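4.2 Small litter and the rented room

We had expected, when we began visiting the Stellby lodgings in November, that people would talk to us mainly about the kitchen, and so it was a pleasant surprise to find how fondly (and how crossly!) they spoke of their bedroom floors. Etelka Medve, who kept our diaries, noticed that the word "tidy" nearly always meant the carpet, and hardly ever the desk or the shelves. Of the 30 tenants who kept a diary, 10 mentioned sweet or crisp wrappers before anything else.

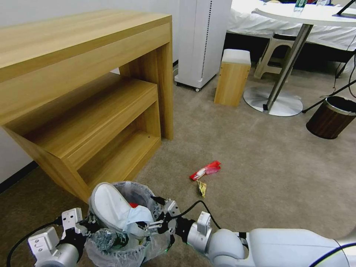 Figure 5. Bedroom with desk, round table and bed, during tidying.

Wrappers are a curious sort of litter, so light that people scarcely feel they have dropped anything, and yet they can make a well-kept room look neglected. The two lying crumpled on the carpet in Figure 5, one red and white and the other yellow, are small things beside the desk and the bed, but it was wrappers of this kind that our tenants told us they picked up first when a visitor was expected.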